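Home | Stories | People | Archive | Contact

Refugio Aguirre and the bread of Nakham

When I visit Refugio Aguirre it is four in the morning and he has been awake for two hours already. His bakery stands behind the old post office in Nakham, and it has no sign. "People find it with the nose," he tells me.

He learned the work from his aunt in Carrillo, where the rye was dark and a little sour. In October he moved here, and the first winter was difficult. The customers wanted white bread, and he had only 266 in his pocket after paying the rent.

"I made the white bread for them," he says. "But every day I put three rye loaves on the shelf also. In the evening I ate them myself."
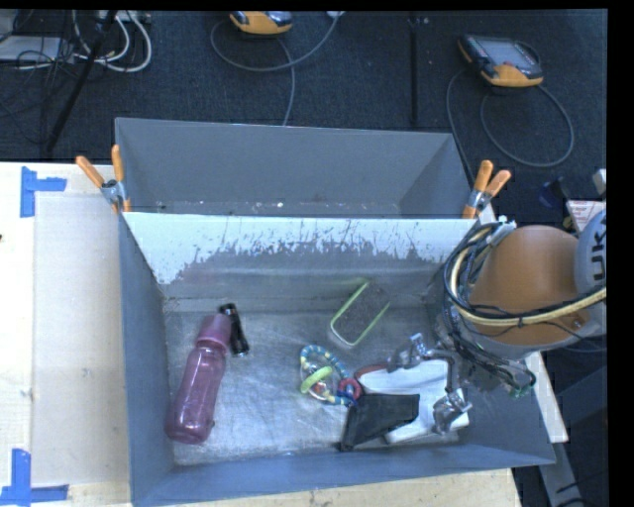
Slowly the rye was sold too. A teacher bought the first one and came back with her sister. Now the shop in Warnen takes two boxes each morning, and he bakes the white bread only for feast days.

I ask him if he would like a bigger oven. He thinks for a long time. "With a bigger oven I must have a helper, and I like to listen to the radio alone," he says. Then he asks me to hold the door, and he carries out the first tray.

Recent stories
The ferry to Arnix
Winter apples and how to keep them
A choir without a hall

Contact us | Copyright Nakham Stories | Back to top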